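Bread, Twice Over

By Palesa Matlala

Chantelle Du Plessis bakes on Saturdays and eats toast the other six days. She has lived in Brivercombe since she was nine, in a brick house put up in 1845, and the kitchen is still the smallest room in it. For years the toaster lived in a cupboard and came out each morning. Last January she gave it a permanent place, and she says that was the best change she made to the room.

"If you have to lift a thing out, you stop using it," she says. "Or you leave it out anyway and feel bad about it."

Her weekly column on small kitchens, which runs in the Zullstead paper, has covered kettles, dish racks and the question of where to keep onions. The column on toasters drew more mail than any of the others. Readers wanted to know about color, cords and crumbs, mostly crumbs.

On color she has no rule. Toasters were chrome or white in most of the houses she grew up around, and she likes that pale greens and creams have become easy to find. A colored toaster will show a smear of butter less than chrome does, but she still wipes hers down with a damp cloth once it is unplugged and cool.

Cords get more of her attention. She wants the cord lying flat on the counter, away from the sink and clear of the slots. Extra length can sit in a loose coil next to the toaster. She doesn't wrap it around the body, where it can touch warm metal.

Then there is what goes beside it. Oil ends up near the toaster in many kitchens, usually by habit, and she would move it. Heat and light are hard on oil, and a bottle with a proper lid keeps well in a cupboard a step away. Butter, jam and honey can stay close. So can the bread, if the box shuts tightly.

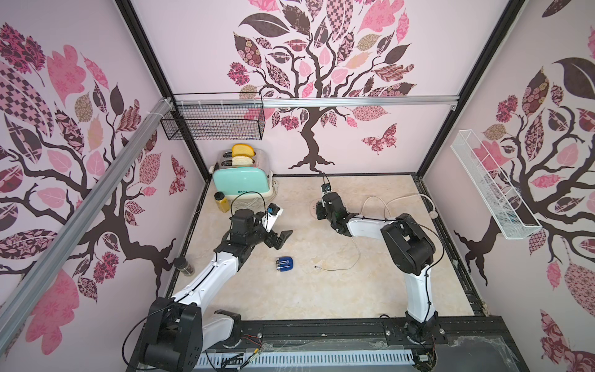
A mint-green toaster with two slices of bread in its slots, and a bottle of yellow liquid close by.

For the bread itself, Du Plessis slices the whole loaf the day after baking and freezes most of it. Frozen slices go straight into the toaster on a slightly longer setting. She cuts them about as thick as a pencil, and thinner at the heel, where the crust is tough.

The crumb tray comes out every Sunday. She empties it over the trash, brushes it with a dry pastry brush and slides it back in. Next month's column is about bread knives.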